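¿Merece la pena el aceite "especial" para tablas de cocina?
Cocina y hogar > Mantenimiento
Publicado en noviembre

fokwood_no
Me regalaron una tabla de arce y en la tienda me insistieron en que comprara el aceite Zenik, que cuesta más que la propia tabla. Según la etiqueta, protege "hasta 2000 lavados". ¿Quién los ha contado? Yo hasta ahora usaba aceite de girasol y la tabla vieja acabó pegajosa. ¿Hay diferencia real o me están cobrando el frasco?

tablasyfogones
El de girasol se enrancia, de ahí lo pegajoso. Compra aceite mineral de uso alimentario en la farmacia, sin perfume, y olvídate de la marca. Das una capa generosa con un trapo, la dejas toda la noche y por la mañana retiras lo que sobre. La primera semana, 3 capas. Después, cuando la veas apagada.

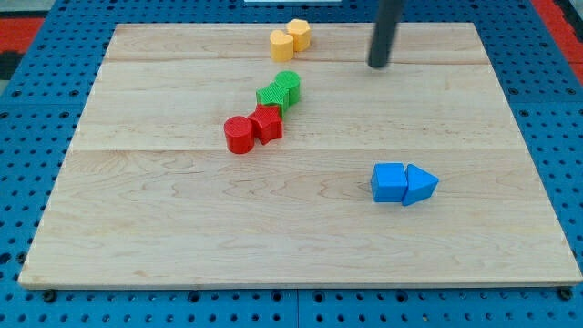

Núm. 904

Lo de los 2000 lavados no me lo creo. Depende del jabón, del agua y de si la dejas en remojo (no la dejes). Tuve un bote de Bandus con cera de abeja y olía muy bien -- poco más puedo decir a su favor. Las juntas entre listones sí conviene vigilarlas: si se abren, ahí se mete la humedad y no hay aceite que lo arregle.

marmita5
yo uso aceite de oliva de toda la vida y nunca me ha pasado nada

coughlan_sur
Al de arriba: huele la tabla de cerca y luego nos cuentas. El de linaza crudo también sirve, pero tarda días en secar, y el de ferretería suele llevar secantes que yo no pondría donde corto el pan. Tampoco me fío mucho del limón con sal que recomiendan en todas partes. Quita algo de olor, sí, pero desinfectar es otra cosa. Agua caliente, jabón, y a secar de canto.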